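# The Trorodside checkered tablecloth, reviewed by someone who spills

I bought this tablecloth because the old one had a burn in it the shape of an iron, and because Stamatia Drakos had been to my house twice and looked at the burn both times. She is a kind woman. She looked at it kindly.

The one I ended up with is the Trorodside check in what the label calls Feltwood Green. I have lived with it since September, and I would call it olive going on yellow, with white squares and some paler ones in between where the colors can't decide. If you're matching it to green curtains, take a curtain with you. I didn't, and now I have a green kitchen with a yellow argument in the middle of it.

## Out of the packet

It comes folded very small and very hard. The creases run the length of the table and they are serious creases, the kind you could file receipts in. The leaflet says they will "relax with use." I ironed mine (new iron, much chastened) and most of them went away for the afternoon. They came back after the first wash, in the same places, like relatives. 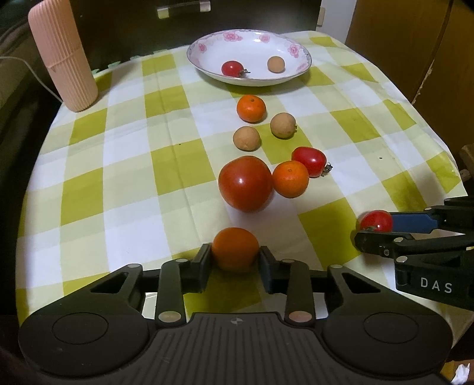 I've stopped ironing it. With enough food on the table people look at the food, and a check pattern hides a fold better than a plain cloth does anyway. My old plain one showed everything, including things I'm fairly sure happened before I owned it.

The edge is the other thing to know about. It doesn't hang straight. It ripples a bit along the side, and if you like a crisp hotel drop you are going to spend your evenings tugging at it. I tugged for a week and then got on with my life.

## Food on it

This is where I started to like it. Tomatoes look terrific on this cloth. So do mandarins. Anything red or orange that was sitting around looking ordinary on the counter suddenly seems to have been arranged by somebody with a scarf. Longans do less well, being tan and modest, but they don't do well against much. You buy longans to eat them.

I've also been putting out my flowered dish, a shallow white one with pink blooms around it that I had written off as fussy. Flowers on checks ought to be a headache. It works, I think because the squares are pale enough to stay out of the way. A bolder check would have started a fight. Thodoris Kourkoulas, who sold me the dish and therefore can't be trusted, says it was waiting for the right cloth.

One practical note: round fruit wanders. It isn't a slippery fabric, but my table has a slight lean toward the window, and a cherry tomato will find that out before you do. The creases help here. I have had a small tomato stopped dead by a fold I'd been complaining about that same morning.

## Spills

Over the winter it has had:

- Coffee, which came out with cold water and a little muttering.
- Tomato juice with seeds. Came out on the second wash. There's a faint pink memory on one of the white squares, and I put the salt on it.
- Olive oil. Still with us. On an olive square, luckily, where it passes for shading.
- Mandarin juice, no trace at all, though the cloth smelled better for a day.

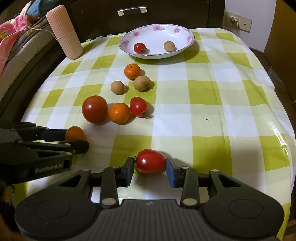
## Against the other two

I've owned a Prula and a Wiegand before this, so I can be annoying about it.

The Prula was thicker and sat flatter. It also faded so fast that by the end you could see where the fruit bowl had been standing, a little bright island of the original color. The Wiegand was wipe-clean, and you could tell it was wipe-clean from across the room, and your forearms stuck to it from June on. It outlasted two toasters. I never once enjoyed looking at it.

The Trorodside is thinner than either. Put something under it if your table is precious. Mine isn't, and I still keep an old blanket beneath when we have company, mostly for the noise of the plates.

## Sizing

The packet says it seats 6. It covers a table that seats 6 – different claim. On mine there's plenty of drape along the sides and a mean little overhang at the ends, so whoever gets the end seat gets table leg. Go up a size if you're near the limit. Shrinkage after washing was small, nearly an inch on the long side, and it took all of that from the end that could least afford it.

## Would I buy it again

Yes, in the bigger size, and I'd ask for the red one just to see what color it really is. 3 stars out of 5 for the fabric, plus another for what it does to a tomato.

Stamatia has been over since. She looked at the creases.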